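Gripper week at the Prandwood bench

1/31/24

So I've had both arms going since the new fingers came, and I have opinions!
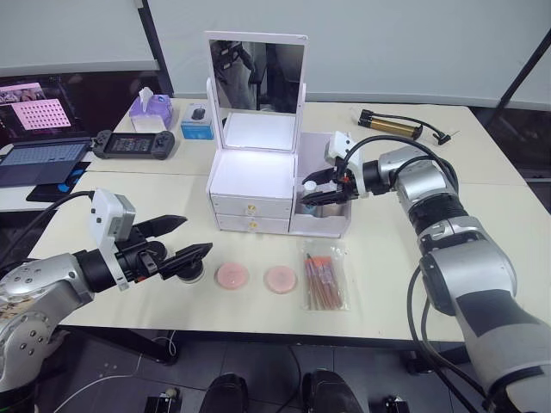
Back in October I was still using the wide Gellen jaws for everything, and they were fine for blocks and cups. Then I moved on to dressing-table things and they were hopeless – too fat to get into anything narrow, and forever nudging the neighbouring item over. The Polat fingers are pointed, and they open wide enough that I can be a bit sloppy with my aim (I am always sloppy with my aim).

I gave each set 20 goes at reaching into the side compartment of the white organizer. The Gellens managed 7. I'm still doing the Polat runs so I won't put a number down yet, but I've stopped holding my breath every time the wrist turns.

Flat things are another story. The round pink makeup pads are a pain, as there's so little edge to get hold of, and the tips tend to skate over the top. Dropping the closing speed to 30 per cent helped a lot. Pressing harder did not. The bag of brushes I haven't worked out at all, it just slides about, and clear plastic does odd things to the depth reading from the wrist cameras.

Speaking of which, I've kept the camera modules up above the wrists. I tried them lower on the old Zavcombe bracket and the cables snagged on every other move. Up top you lose a bit of the fingertips when reaching down, but I can live with that.

Drawers next. The knobs are small and round, and I suspect I'll want rubber on the tips before I do the full 100 pulls.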